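Is it all right to start running on a track if you've never run on one?

Posted by Firnanen in Getting Started, July

I've been doing laps of my local park since spring and I love it, which I never thought I'd type! The trouble is the park paths are all hills and dog leads, so I want to try the athletics ground in Laltard on weekday evenings. I'm slow. I walk when I need to. Which lane do I go in, which way round does everyone run, and is 2000 metres a sensible first go? At the moment I manage 1000 without stopping on a good day. I don't own spikes and don't really want to.
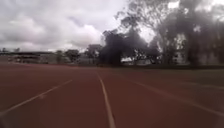 The track, looking down the lanes

Mirnetti

Yes, yes, yes, go! Track running is the best thing I ever took up and I was slower than you when I began. Five laps of the inside lane is 2000 metres on a standard track, so you can count them on one hand, and you're never far from your water bottle. Run anticlockwise unless a sign says otherwise. Keep to the outer lanes for easy running and leave lane one to people doing timed efforts. If somebody shouts "track!" behind you, hold your line and let them go round.

Ordinary trainers are perfect. For the first fortnight I'd jog the straights and walk the bends, then join up one bend at a time. Don't look at your watch for any of it! I got from walking every bend to a full 1000 that way and grinned all the way home.
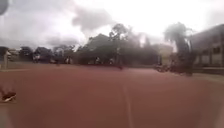
2 min read

One more thing, about lanes. The further out you go the longer the lap gets, so if your phone and your lap count disagree, don't panic. Phones are hopeless on bends anyway. Mine once gave me 370 metres for a full lap in lane one, and I've seen it wander off across the long jump pit.

Also ring before you go. Lots of grounds have club nights when casual runners can't come in, and the hours change over the summer holidays.

Chukwu

agree with most of that. trainers fine, don't bother with spikes

some tracks charge. ours is 80p a session if you bring your own change, bargain

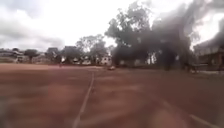

Words by Chukwu, regular member

Adding to my short reply now I'm at a proper keyboard. I'd go a bit gentler than five laps the first time if you're only just managing 1000. A firm flat surface feels wonderfully quick after a hilly park and it's very easy to set off like a rocket (I did, and my calves complained for days). Do what you already do in the park, have a stroll, then add one slow lap if you fancy it. Always going the same way round can niggle the inside leg too, so keep one park run a week.

And say hello to people! Track regulars look terribly serious but most of them are delighted to see a new face. Let us know how the first evening goes.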